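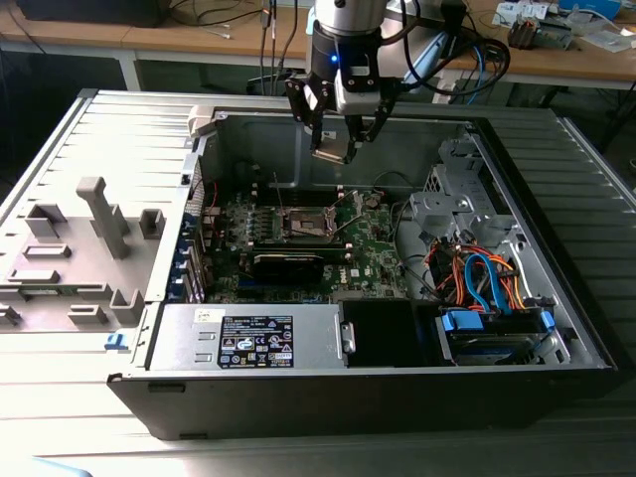 What is inside a desktop computer?

A desktop computer is a metal box with several parts fixed inside it. Each part has one job. To see them, the computer is switched off and unplugged, laid on its side, and the side panel is taken off.

The motherboard
The large green board is called the motherboard. Thin lines of copper run through it and carry signals from one part to another.

The processor
The processor, or CPU, follows instructions one at a time, but extremely quickly. It sits in a square holder called a socket. A metal frame closes over the processor and presses it down. When the frame is raised, the processor can be lifted out or put in.

The heatsink
Working parts get warm. A heatsink is a piece of metal, often with thin fins, that draws heat away and passes it to the air.

The power supply
The electricity from a wall socket is not the kind a computer can use. The power supply changes it. It is the silver metal box, and it should never be opened, even when unplugged - it can hold a charge for some time.

The hard drive
Files are kept on the hard drive when the computer is off. Plastic rails on its sides, blue in this computer, let it slide into a space called a bay.

The cables
Some cables carry power and others carry data. Orange, red and blue ones can be found in the same bundle.

Words to know
Bay: a space made to hold a drive.
Chassis: the metal case (say "shassy").
Expansion slot: a place where an extra board can be added.

Try it
Older computers can be looked at with an adult. The Bodlow workshop opens one for visitors aged 5 to 13 on 21st June.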